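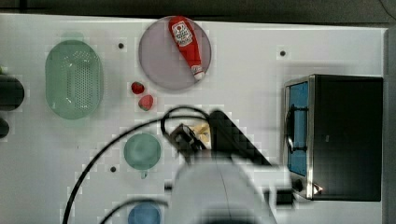
Green colander and round plate on a white tabletop.

About Urkurach

Urkurach tests and repairs laptops and small desktop computers. We started with one bench and a box of donated power supplies, and there are now six of us. Most of our work is with small offices, schools and people who work from home and need a machine that will last them a few more years.

We do three things. We repair computers that are worth repairing, we sell refurbished ones, and we publish our own test results so that buyers can see how a given processor behaves in a real case with a real fan.

How we test

Every laptop we sell is run under full load until its clock speed settles. The speed on the box is usually the boost figure, and a thin laptop may only hold it for a short while before heat brings it down. We write down the settled speed and put it on the sales page next to the advertised one. Sometimes the gap is small. On some thin models it is large enough that we tell people to buy the slower chip and save the money.

We also check battery wear, memory, storage health and every port. Machines that fail are stripped for parts or sent for recycling. Laptops with soldered memory are marked as such, because they can't be upgraded later.

Our test software is called Prama. It began as a set of scripts for logging temperatures and it still looks like one, but it does what we need. Prama is free to download, and the results pages explain which settings we used.

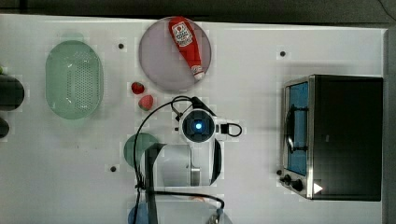 Salvador Bastos wrote to us that he had read the results for two laptops he was choosing between and bought the older one, as it held its speed better with the lid closed and a monitor plugged in. He also asked for fan noise to be listed. We have since added it for all new tests.

Where we came from

Urkurach grew out of Oraler, a repair counter that dealt mainly with printers. When the printer work dried up we kept the premises and the phone number, and older customers still call us by the old name. In April we took on the refurbishing side of Pesonen, along with two of its technicians and a good stock of desktop parts.

Warranty and returns

Refurbished laptops carry an 18 month warranty covering everything except the battery. Batteries are covered for 6 months. Repairs are guaranteed for 3 months on the part we fitted and the work done to fit it.

We don't take payment from manufacturers for test results, and we buy or borrow machines from ordinary customers - never review samples.

Visiting us

The counter opens at 9.30am. Please bring the charger with the laptop, and back up your files first if the machine still starts. Quotes are free and are normally ready by the next working day.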